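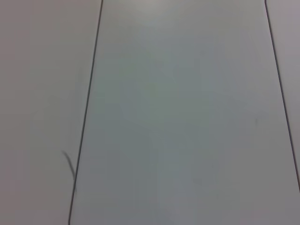 The Gray Kitchen

Jacinto Cuautle painted his first kitchen white and regretted it by April. Every splash showed. For the house in Hunport he went to a pale gray with a matte finish, and he has kept to it in every room he has done there.

"I wanted something I could wipe and forget," he says.

Matte gray is harder to choose than it sounds. Two panels in the same light can look like different colors, one cool and a little green, the next closer to pink. Cuautle taped samples up and left them for 17 days, checking them at breakfast and again after dark. The one he picked, from Kulent, was the plainest of the lot.

What It Costs to Keep Clean

Ross Baird, who fitted the panels, charged $2433 for the job, with another $326 for trim. He left a thin gap at each join - dark lines, once the daylight hits them - and told Cuautle to leave them unfilled.

For cleaning, Baird recommends a soft cloth, warm water and a drop of dish soap. Scouring pads will leave shiny spots on a matte surface, and those don't come out. Small smudges can wait until the end of the week. Cuautle does his on Friday, before the groceries come in.

The pantry is next. He has the same gray on order.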